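Sim Bench Rules: FAQ
Sedomeck Shared Robotics Bench, Enmont
Last updated 1/14/20

Quick answers, mostly the stuff that keeps landing in the inbox. Full rules are in the Lakik handbook, this page doesn't replace it. If the two disagree, handbook wins.

Who do the rules apply to?
Anyone running jobs on the two-arm bench in simulation. Students, staff, visitors. Same rules as the real cell, yes including the speed limits.

Why bother with speed limits in a sim? Nothing can break.
Programs get copied over to the real cell. Always do. If it's written fast it gets run fast. Keep the limits in from the first draft and you won't have to go hunting for them later.

What's the standard task for sign-off?
Egg into the carton. One egg, one plate, one four-cup carton. Don't swap the objects, don't resize the egg to make it easier to grab.

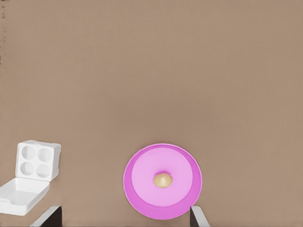
Start every attempt with the fingers open and clear of everything. Home pose, then approach. No starting halfway down because it saves a few seconds.

How many attempts do I need?
17 clean runs, same settings throughout. Change a setting and you start again. Failed runs stay in the log, do not delete them. A log with no failures in it gets sent back anyway.

What counts as clean?
Egg seated in a cup, gripper released, both arms back to home. No contact between the arms. No pushing the carton with the side of the gripper to line it up. Touching the table counts as contact, even lightly.

Can I use only the wrist view?
For the last bit of the approach, fine. Not for planning the whole move. The wrist view shows you what's near the fingers and not a lot else, so your program needs to handle having no target in view. Stop, back off, look again. It must not close the fingers on a guess. 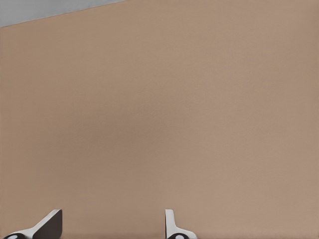
Sastry users have asked whether a blind close is OK if the force cap is set low enough, and one wrote in that they'd done it that way for months with no trouble, "and the retry loop sorts it out anyhow". Still no. The cap limits the squeeze. It does nothing about where the fingers are.

What is the force cap?
Whatever's on the current sheet in the handbook. It was last changed in May so check your copy. Don't hard code it, read it from the config file.

Does the second arm have to be powered if I only need one?
Yes. Model it, power it, give it a parked pose. Too many programs assumed the other arm wasn't there and then it was.

How far apart do the arms need to stay?
Use the seperation zones that come with the bench file. Only one arm in the middle zone at a time. The waiting arm holds still with its gripper open, and it does not creep in early.
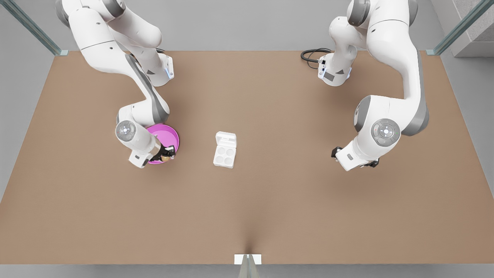 Lift straight up before moving sideways. Applies to the holding arm every time, even over something as shallow as a plate. Dragging across a rim is the most common reason we knock back a submission.

What if the egg gets dropped?
End the run and mark it failed. No scooping it up and carrying on. Reset the whole bench, not just the egg.

Can I turn off collision checking to speed things up?
No. If your run is slow, cut the logging rate first. We allow down to a 6 step interval.

How long do you keep logs?
The last 4000 runs per account, then the oldest drop off. Save your sign-off set somewhere else as well.

Who checks my submission?
2 reviewers, neither from your own group. They get the log and the config, so name your files properly. "final_new_final" is not a name.

I passed in sim. Can I book the real cell?
Not yet, you still need the in-person induction at Enmont. Bring the signed sheet. Printed please, the tablet at the desk doesnt open attachments.

Where do I send changes to this page?
Same inbox as everything else. Put FAQ in the subject line.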